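Folding satiny fabric without it sliding everywhere?

marrowfat32
Joined: June
Posts: 9

Hello all! Long-time reader, first proper thread. I've finally got round to the big fabric sort I've been promising myself since we moved, and I'm having a lovely time with it, but the slippery stuff is beating me. The cottons are done. Folded round a ruler, stood on end in the Ekholm drawers, and they look so good I keep opening the drawer to have another look.

The satiny pieces just won't stay put. I fold them lengthwise into long strips first, then plan to roll them, but by the time I reach for the next one the first has slithered open again. I'm working on the floor because the table isn't long enough for the longer pieces.

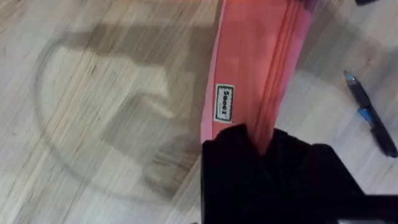

The coral one, folded lengthwise. Pen is for my list!

It's such a gorgeous colour, much pinker on one side and properly coral on the other, and there's a bit at the top that goes almost violet. I really want it stored so I can see it. Any tricks? Rolling, hanging, boards, I'll try anything.

tackingstitch
Posts: 3935

Ooh, that colour! Welcome out of lurking.

Roll it, definitely, but roll it on something. I save the cardboard tubes from wrapping paper and cut them down to drawer width. Start the end with a scrap of tissue so it grips, then roll slowly and tie a strip of cotton round the middle. No elastic bands, they leave a dent you'll never iron out.

Dilly_Bobbin
Posts: 32

I'm going to disagree with tackingstitch (sorry!) and say hang it. I tried tubes for two years and mine telescoped every single time, so I'd pull one out and the middle would shoot off under the sofa. Now all my slippery things live on trouser hangers with the felt grips, folded once over the bar. Promamard do a hanger with a wide bar which is brilliant if you can find it. You see all the colours at once and it's a joy every time I open the cupboard.

tackingstitch
Posts: 3935

Hanging's fine for short lengths, but anything long ends up bunched on the bar and then you've got a crease across the middle. Also it fades if there's a window nearby. I lost a beautiful green that way.

Dilly_Bobbin
Posts: 32

My cupboard has a door :)

quiltedkettle
Posts: 214

Is that a label on the left? White with a green edge? If it's a sewn-in one I'd fold so the label ends up on the outside. I can't quite read yours, looks like it might say "Sooz" or something close, but a label you can find without unfolding the whole thing saves so much faff.

As for the sliding, put an old flannelette sheet down on the floor first. Satin on floorboards is like a penguin on ice. On flannelette it sits still and lets you fold it. Changed my life, and it cost nothing.

marrowfat32
Posts: 10

Flannelette! I've got a whole sheet of it doing nothing in the airing cupboard. Going to get it now.

And yes to the label on the outside, I've been tucking them in like a fool because I thought it looked neater.

pelmet_hour
Posts: 588

Agree on the flannelette. Not sure about folding into long strips at all though — every one of those ridges is a crease waiting to set. With anything shiny I fold once, loosely, and roll from there. The more folds you put in, the more ironing you're making for yourself, and shiny fabric hates the iron.

If you want boards, the Arura ones are a good size but too smooth for this. I cover mine with a bit of brushed cotton.

quiltedkettle
Posts: 214

Depends how long it's going to sit there. If it's coming out again in a fortnight, strips are fine. Put away for the winter I'd be with pelmet_hour.

marrowfat32
Posts: 11

Right, flannelette is down and WOW what a difference. Two pieces rolled already and they're staying rolled. I did one fold for the second and it does look softer. No tubes in the house, so I've used a rolled-up tea towel in the middle.

I'm going to hang the short ones as well, so you're both right. Does anyone know if the Teixeira boxes are deep enough to stand the rolls upright? The coral one deserves to be at the front.

Dilly_Bobbin
Posts: 32

The tall ones are, the standard ones aren't. Measure your longest roll first, I had to take mine back on the Friday and queue all over again. Post a photo of the finished drawer please!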